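Automation on the packing floor at Clatness

In October the Clatness site began moving part of its mixed-order packing to robotic stations. I have worked in staff relations here for many years, and I wish to record what the change has meant for colleagues.

The task is a modest one. Drinks cans and juice cartons are placed in blue bins, and each station has two arms with black, fingered hands.

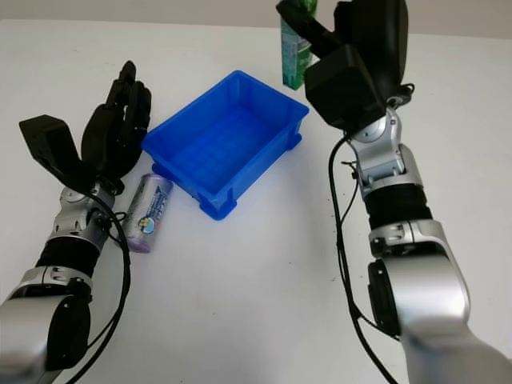
What changes for staff

More than 50 colleagues have been offered training as station supervisors. Meron Zeleke, who leads the late shift, has asked that pay grades be settled before any rota is altered, and I support her in this.

Supervisors must also learn the equipment at close quarters, down to the screws and pads of a single finger.

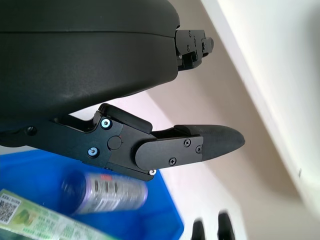
The training takes 2 weeks and is held in working hours. Some colleagues have told me that they miss the talk across the packing tables — a loss which no rota can record. I have asked for the shared tea break at 10 to be kept.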